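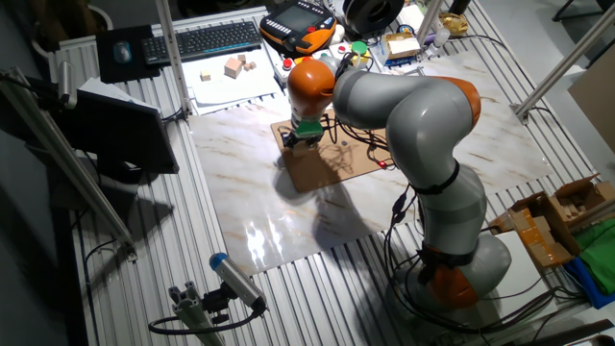
Bench 4, marble-patterned mat and block area

Bench check, September 24, 2026
Checked by: Frida Grímsdóttir

Mat flat, no lifted edges: OK. Love this surface — so easy to wipe down!
Cables clear of the walkway: OK
Red buttons within reach: OK, press test passed
Keyboard and mouse area: OK, much tidier than in April 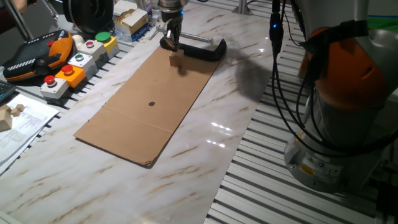 Cardboard: usable, but swap it when the corners get soft.
Clamps: put them back in the drawer after use, please.
Blocks: no splinters. Great work, everyone!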